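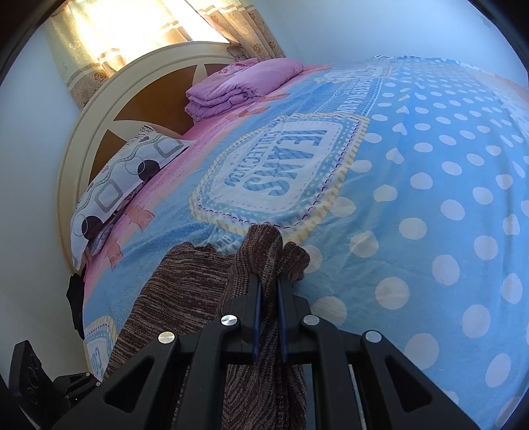

Photo: Kadri Kivi / Sakalauskas School Robotics Club

Reviews > Classroom Hardware > Grippers

Prirnex Hand-Held Gripper, Pair Kit

Review by Normunds Rebane

E-mail this page | Print this page

The Prirnex is a parallel-closing gripper held in the hand and worked with a trigger. The pair kit costs $249 and arrives unassembled. Our club bought one kit in December for a student project on handling clothes, and five students have used it since then. The review covers assembly, the fingers, the linkage and the manual. The Stodach software that some dealers bundle with it was not tested.

Assembly

The body is black plastic with triangular cutouts, which keep the weight down and also let you see whether the linkage is moving freely. Ilze Kļaviņa built the first unit in one evening and the second in half that time. The parts fit without filing. The screws are adequate, but they should be checked after the first hour of use, when two of ours had backed out by half a turn. A drop of low-strength threadlocker cured it. The kit does not include any.

The manual shows the left and right outer arms in the same drawing and tells the reader to mirror one of them. Dace Zariņš followed it literally and had to take the unit apart again. A second drawing would have cost the maker very little.

Fingers and pads

The pads are blue and sit on the inner faces of the fingers. On hard objects they hold well. On cloth the result depends on the weave. A loose knit bunches up between the pads and gives them plenty to close on, so a first pinch nearly always takes. Flat fleece is harder. The tips tend to slide over the pile unless the user tilts the tool forward and pushes down a little before closing.

The project used a brown knit and a bed, with the spread left on. That was a deliberate choice by Kadri Kivi, who wrote the task sheet. A sheet of bare table gives the student a hard stop under the fingers, and a bed does not. The tips sink, and on a soft surface it is easy to pick up the cover along with the garment. A printed cover adds a second problem for the vision half of the project, as large dots and lettering produce plenty of edges that have nothing to do with the object being picked.

The opening is wide enough to straddle a thick fold of knit. With the jaws fully spread, the tips are far enough apart that a beginner has trouble judging where they will meet.
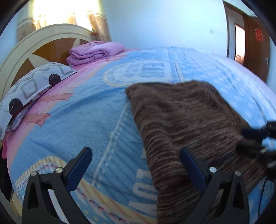 Most students learned to open the jaws only partway before going in, and their aim improved within a session or two. A stop screw to limit the travel would be a useful addition. Kadri Hunt printed a small wedge that does the same job, though it has to be removed for larger items.

Linkage and wear

After 20 sessions the club log stood at 3964 closings between the two units. Side play at the fingertips had increased on one of them and was unchanged on the other. The looser one had been dropped on a tile floor, so I would not draw much from the difference. The pads show light polishing near the tips and no tearing. Spare pads are sold in packs, and swapping one is simple if the tool is on a bench.

Working with one in each hand is tiring. The trigger spring is stiff for smaller hands, and younger members changed over every ten minutes. A lighter spring is listed in the Privance catalog and fits with no changes - the closing force is lower, but still enough for clothing.

Two points about use in pairs. The tools bump each other when both go for the same corner of a garment, and the outer arms stick out far enough to catch on a sleeve or a cable. Route the cable down the outside of the forearm and tape it above the wrist.

Verdict

Good value as a pair, solid plastic parts, pads that suit knits better than fleece. Weak points are the manual, the spring and the missing stop. For a club working on soft objects I would buy it again and order the lighter springs at the same time. For blocks and cups only, a single unit is enough.

E-mail this page | Print this page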